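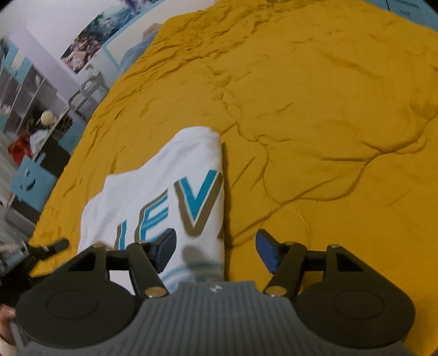
Folding laundry is the chore people bring up first when you ask what they want a robot to do. Dishes come next, then bathrooms. Robot builders have heard the answer for years, and many of them have tried to deliver. It is harder than it sounds. A white T-shirt folded on a yellow bedspread, with the big block letters on the front running up to the fold, is a few seconds of work for most adults. For a pair of two-finger grippers it is a string of small problems. The fingers have to find one layer of cloth and leave the layer under it alone. They have to pinch hard enough to hold and then let go without dragging the fold open. And the bedspread is cloth too, wrinkled all over, so a finger that goes in a little too low will pick up the bed.

I spent part of November talking to people who work on this, and to people who would have to live or work with the result. The question I asked all of them was whether machines can do ordinary chores yet. The short answer was some of them, slowly, in rooms that have been set up to help.

Domingo Fuentealba has heard a more hopeful version from salespeople. He manages the finishing floor at Statlow, a commercial laundry that handles linens for hotels and uniforms for restaurants. The flat work there has been automated for a long time. Sheets go into a feeder at one end and come out pressed and folded at the other. Towels have their own machine. What is left for human hands is mostly the odd stuff: chef coats, aprons with long ties, fitted sheets, anything with a hood.

"A sheet is a rectangle and it's always the same rectangle," Fuentealba told me. "A chef coat comes out of the dryer as a ball. One sleeve is inside out. Somebody has to look at it and know what it is."

Last year Statlow tried out a two-armed robot from a company called Skokthorpe. It stood at the end of a sorting table and folded kitchen shirts. When a shirt was laid out flat for it, Fuentealba said, the folds were fine. When it had to start from a heap in a cart, it did 14 shirts in its best hour. A new hire on the same table does 174 and has time to pull the ones with missing buttons.

The robot did improve over the trial. By the end it was dropping fewer shirts, and it had stopped trying to fold the cart liner. But it needed a person nearby the whole time to clear tangles, and that person could have been folding. Statlow sent it back. Fuentealba says he would try another one in a few years, and that he liked the engineers.

At home the numbers matter less. Most people would not care if a load of laundry took all afternoon, so long as they were somewhere else while it happened. A slow robot that worked through a basket while you were at your job would be a good robot. The trouble is that homes are harder than laundries in almost every other way.

A sorting table is one height and one color, with a light over it. A bed is soft. It sinks when you press on it, and the bedspread slides. The light changes through the day. There might be a phone on the covers next to the clothes, lit up, which a robot should move or work around but certainly should not fold into a sleeve. There are chairs in the way and pillows bunched at one end. Nothing is in the same place on Sunday as it was the weekend before.

Chepkoech Mohamedi works on this part of the problem. She trains folding software at Skokton, a small lab that makes no robots of its own and sells its software to companies that do. Her view is that the hardware is mostly good enough now. Motors are cheap and cameras are very cheap. What is short is practice.

"A kid learns to fold by being handed a lot of different clothes by a parent," Mohamedi said. "The software needs the same thing, except it needs far more of it and it can't be bored."

One common way to get that practice is to have people do chores with hand-held grippers, the same kind of two-finger grippers a robot would use, with a camera fixed to each. The person squeezes, the fingers close, and the camera records what the cloth did. No robot has to be in the room. That means the work can be recorded in actual bedrooms and kitchens, and the clothes can be whatever people have in their drawers.

I tried a pair at Skokton. They are awkward for the first few minutes, like eating with someone else's chopsticks. You lose the sense of touch right away. I could not feel if I had one layer of a shirt or two, and had to lift it and look. I also found that I use my forearms and my chin a lot when I fold, and neither of those was allowed. My first T-shirt took long enough that Mohamedi went to get coffee.

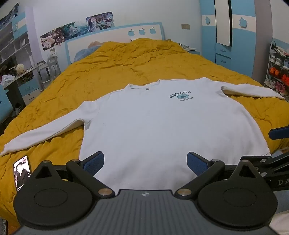

A long-sleeved sweatshirt spread face up on a bed, seen past the open fingers of a hand-held gripper.

Long sleeves are where a lot of software still comes apart. With a short-sleeved shirt you can be sloppy about the sleeves and get away with it. A sweatshirt like the one in the photo has a sleeve running out to either side, and each has to come in across the body and lie flat before the body is folded over it. If a cuff rolls under, or one sleeve slides off the edge of the mattress while the other is being moved, the whole thing drifts. A person fixes it with a pat. The software has to notice that something is off, work out what, and decide if it is worth starting over.

Mohamedi said that starting over used to be the default. Her group's older software would see a bad sleeve, shake the shirt out and begin again, sometimes all evening. The current version makes small corrections, and it now finishes most sweatshirts on a bed in under 3 minutes. It is less sure of itself with sweaters. Slippery fabrics are bad, and black clothes on a dark cover are very bad.

Then there are the parts of the chore that come before and after. Folding demos tend to begin with clean, dry clothes already out of the dryer, and to end with a neat pile. In a home somebody has to empty the lint trap, check pockets, match socks and notice that the red one should not have gone in. Afterward the pile has to go somewhere. A wardrobe with two doors and drawers below is easy for a person and a long job for a machine. It has to get the door open without backing into the bed, hold the stack level, and know whose drawer is whose.

Other chores are in a similar state. Robot vacuums work, as everyone knows, and so do the mowers, mainly because both jobs can be done by driving over things. Loading a dishwasher is getting close in labs where the dishes are known ahead of time. Wiping a counter is easy until there is something on the counter. Picking up a child's room remains a favorite test because it includes a bit of everything, and I did not find anyone who claimed to have it solved.

On the shop floor, the line falls in about the same place. Jobs where parts arrive the same way every time went to machines long ago. Bagging soft goods, threading a drawstring, turning a pocket right side out - those are still done by hand in every plant I called.

I asked Mohamedi when she would have one in her own house. She said she would take one today if it only had to do towels, and if she could put it away in a closet when her mother visited. For everything else she guessed several years, and she would not be pinned down on how many. Price is part of it. The two-armed machines her customers build cost as much as a car, and the washer and dryer still have to be bought separately.

Fuentealba has a different test. At Statlow there is a bin by the back wall for pieces the folding line can't handle. The big machines kick them out and a person deals with them at the end of the shift. The day I visited, it held a fitted sheet, two aprons knotted together by the ties, and a chef coat with a pen still in the sleeve pocket. He pulled out the aprons, worked the knot loose while he talked, and folded both of them without looking down. When a robot can empty the bin, he said, he wants somebody to call him.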